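Czarnecka School

Czarnecka School is an independent day and boarding school in the town of Zesitz, on the east bank of the Cuva River. It teaches students in grades 6 through 12 and has an enrollment of 1,482.

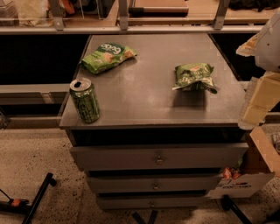 The school takes its name from the Czarnecka estate, whose main house and farm buildings were bought by a group of local families and turned into classrooms. It opened as a boarding school for girls. Day students were admitted a few years later, and boys were first enrolled when the school merged with Kultano Academy, a smaller boys' school on the other side of the river. The academy's name survives in Kultano Hall, the larger of the 2 boarding houses.

Campus

The campus covers 60 acres between the river and the Zesitz road. The original estate house holds the admissions office, the library and the music rooms. Science and art classes meet in a long brick building to the north, which was built on the site of the old stables and kept part of their outer wall. A footbridge over the Cuva links the main campus with the former academy grounds, now used mostly for athletics.

Boarding students live in Kultano Hall and River House. Students in grades 6 through 8 share rooms of three or four, while those in the upper grades have double rooms. Seniors may apply for a single. Each house has its own kitchen and common room, and meals on school days are served in the dining hall behind the estate house.

Academics

The school year begins in September and is divided into three terms. All students take English, mathematics, science, history and a foreign language through grade 10. In the last two years they choose five main subjects and complete a long research paper, which is presented to a panel of teachers in the spring. Latin was required until the merger and is now an elective.

Music has a large place in the program. The school has a full orchestra, two choirs and a brass band that began at Kultano Academy. The brass band still wears the academy's gray and yellow instead of the dark green used by the rest of the school.

Alumni association

The Czarnecka Alumni Association was formed from the separate associations of the two earlier schools. It has 3,024 registered members and publishes a newsletter, The Footbridge, twice a year. The association pays for a number of boarding scholarships and holds a reunion dinner in the dining hall each fall. A spring meeting was held online on March 21, 2021, at which members voted to open the scholarships to day students as well.

Traditions

On the last day of classes, seniors cross the footbridge from the academy side and ring the bell at the estate house. The annual rowing race between the boarding houses is held on the Cuva in early fall, and the winning house keeps a painted oar until the next race. Years in which the river was too high for rowing are marked on the oar with a plain blue band.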